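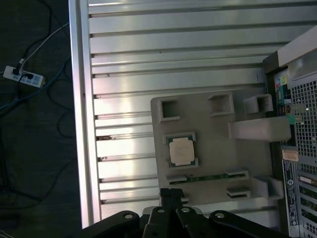 Doğukan Erdem wrote that he had glued the same drawer divider three times and it let go every time, always along one edge, and he wanted to know whether some plastics just can't be glued. Some can't, or not with what most people keep in the kitchen drawer. The plastic in his divider turned out to be polypropylene, and he was using ordinary super glue on it.

Filed under: Repairs > Plastics > Adhesives

Print this page | E-mail this page

How to glue a broken plastic part

Find out what the plastic is

Turn the part over and look for a small triangle with a number in it, or a few letters between two arrow marks. PP is polypropylene. PE, HDPE and LDPE are polyethylene. ABS, PS and PVC are marked with those letters. A 7 in the triangle means "other" and tells you very little.

If there is no mark, cut a sliver from a hidden spot and drop it in a glass of water with one drop of dish soap. Push it under with a toothpick so no bubbles cling to it. Polypropylene and polyethylene float. ABS, polystyrene, acrylic and PVC sink. Foamed plastics float whatever they are made of, so the test is no use for those.

Do not use the burn test you may see in older books. PVC gives off hydrogen chloride when it burns.

Choose the glue

ABS and polystyrene: solvent cement sold for that plastic. It softens both faces and they join as one piece. Model cement is fine for polystyrene but weak on ABS.

Acrylic: acrylic cement, the thin kind, run into the joint with a needle bottle.

PVC: PVC cement. Pipe cement works and is cheap, but it is messy on small parts.

Polypropylene and polyethylene: a two-part adhesive made for these plastics, or super glue with the matching primer pen. Plain epoxy will peel off in one piece.

Unknown, but it sinks: two-part epoxy on sanded faces. It won't be the strongest joint, but it will usually hold if the part isn't flexed.

Read the label for ventilation. Solvent cements should be used with a window open or outdoors.

Prepare the break

Fit the pieces together without glue first. If they click together cleanly, leave the broken faces alone, as the rough surface is what lines them up. Take off any old glue with a sharp blade held nearly flat. Old super glue left in the joint is the most common reason a second repair fails.

Wash the pieces in warm water with dish soap, rinse, and let them dry overnight. Wipe the faces with isopropyl alcohol and keep your fingers off them after that. Acetone will melt ABS and polystyrene, so leave it in the cupboard.

For epoxy, sand a strip on each side of the crack with 120 grit paper and wipe again.

Glue and clamp

1. Lay waxed paper on a flat board.
2. Put tape, rubber bands or clamps where you can reach them.
3. If the glue needs a primer, apply it and wait the time given on the label.
4. Put a thin line of glue on one face only. Solvent cement goes on after the pieces are together, at the edge of the joint.
5. Press the pieces together and hold for a slow count of 60.
6. Tape across the joint, not along it. Two or three short strips are better than one long one.
7. Leave it alone for 24 hours, whatever the package says about setting in minutes. Setting and full strength are different things.

Clamp lightly. A hard squeeze pushes the glue out and leaves a starved joint.

Strengthen the back

If the part carries weight or gets pulled on, glue a patch across the back of the crack. A strip cut from a scrap of the same plastic is best. Glass cloth and epoxy will do for ABS and PVC. Make the patch at least 1 inch wide on each side of the break and round off its corners.

Hinges, snap tabs and anything that bends in use will probably break again. Drill and use a small bolt, or replace the part.

Comments

Precious Barredo: The soap drop matters. Without it my sliver of ABS sat on top of the water and I bought the wrong glue.

Lụa Lương: Does this go for things that get washed in the dishwasher?

Reply: Hand wash them. Heat weakens most of these joints, and none of these glues should touch food unless the label says so.

Page last revised June 2026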